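Bedroom robot back at work after a cable rethink

The two-armed robot that Jernlow keeps in its practice bedroom at Hurville is lifting pillows again, and the people who look after it could hardly be more pleased. It had spent most of the month limping along with a fault that came and went, always in the left gripper and nearly always halfway through a carry.

The trouble was in the cable. Each gripper has its own, plugged in near the top of the housing, and the old ones had been tied close to the arm all the way down. It looked very tidy. It also meant that every time the wrist turned to take hold of something soft, the cable was tugged at the plug - only a little, but the arm makes that turn a great many times in a week.

"We changed the left finger set twice before we looked at the plug," said Réjean Friesen, who runs maintenance at Hurville. "I had the wrist joint down as the next suspect. I'm very glad I didn't take it apart."

Friesen's answer was to fit longer cables and let them swing out in a wide loop beside each arm, with enough slack for the full turn of the wrist. Both sides were done together on Tuesday, although only the left had been misbehaving. The job took a morning, most of it spent moving the arms slowly by hand and watching where the loops went.

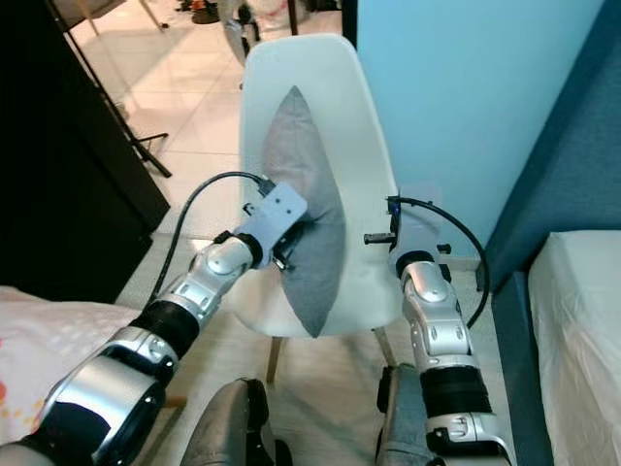 Chairs are the harder test, as it happens. A bed gives the arms plenty of open space on either side, but a seat with a tall back brings both grippers in close, and a loose loop of cable has a fine chance of catching on something. Friesen tried several lengths with a chair in front of the robot before settling on one, and then marked the cables with a paint pen so that the next pair can be cut to match.

The gripper housings were checked over while everything was within reach. They are light grey boxes that sit above the black fingers, and their screws have a habit of working loose. Three were found slack on the right-hand side. They have been refitted with thread lock, and a weekly turn with the screwdriver has gone on the sheet by the door, between wiping down the arm shells and emptying the fault log.

Then came the part everyone had been waiting for, a long run of pillow carries with the new cables on.

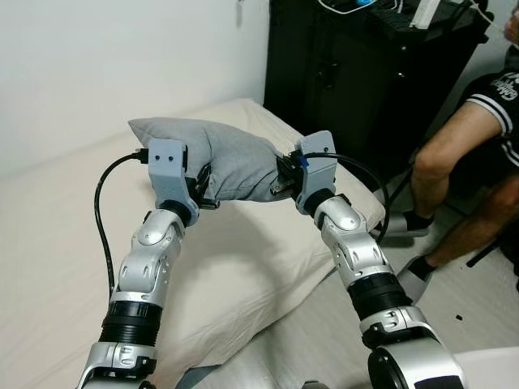 HURVILLE, August

The run went to 221 carries without a dropped signal from either gripper. Before the change, the team had been happy to reach 30. A grey pillow did most of the work, being soft enough to bunch up between the fingers and heavy enough at the corners to flop about, and that makes it a lovely thing to test with. If the two arms drift even slightly out of step, the fabric pulls tight in the middle and it shows at once.

That led to the second job of the week. With the left gripper reporting properly again, it became clear that the arms were not quite agreeing about how hard to squeeze. The left had been turned up during the bad spell, in the hope that a firmer grip would cure the fault. Friesen brought it back down in small steps, running a handful of lifts after each one, until the two sides closed with the same force.

Resetting the grip is fiddly work and there is real pleasure in watching someone do it well. The arms hold the pillow just over the mattress, Friesen looks at the creases, goes back to the keyboard, and off they go again. 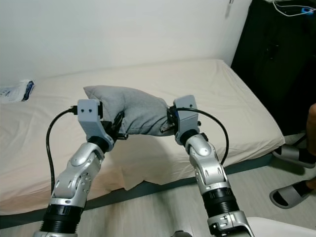 The lifting height was altered too. MacPherson, the firm that supplied the control software, suggested starting low and keeping the pillow near the sheet while the grip settles, then raising it once both grippers report a steady hold. It adds a moment to each carry. Friesen thinks the time is well spent, and says the motors in the upper joints sound happier for it.

There is now a proper service plan for the cell. The cables will be swapped every 1000 carries whether or not they show any wear, and the finger pads looked at every 700. Spare plugs are kept in a labelled drawer - a small thing, but the last replacement took nine days to arrive and the robot stood idle for all of them.

A second machine of the same build is due to start at Tirwood, where the bedroom is smaller and the arms will have less space to move. Friesen is going over to help set it up and will be taking the paint pen.

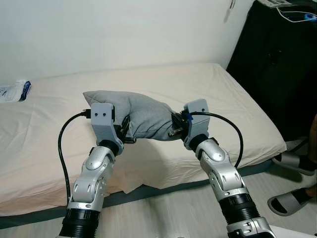

Page last changed: Tuesday, 4.15 pm

Since this item first went up, the Hurville team has passed on the settings for anyone working with the same arms. The grip values and the cable length are on the Jernlow workshop page, along with Friesen's notes on where to put the ties. The main one goes well below the elbow, and it should be loose enough to slide a finger under.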